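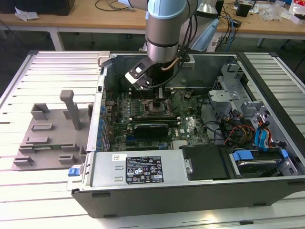
Informe de avance del programa de fútbol comunitario Prelwood
28 de abril de 2021
A la atención de Cecilia Owusu, Fundación Dendeo

Durante el periodo se mantuvo la actividad en las 11 escuelas adheridas, con aproximadamente 530 menores inscritos. La jornada de familias, prevista para febrero, se aplazó por las restricciones de aforo y se celebrará antes del último partido de liga en casa, con 200 invitaciones para madres y padres.

La formación de monitores, a cargo de Julián Zabala, concluyó con nueve titulados. Queda pendiente la entrega de equipaciones -- el proveedor, Boltitz, ha comunicado un nuevo retraso -- y se solicita autorización para trasladar esa partida al próximo trimestre.

Nomvula Ngubane
Coordinación del programa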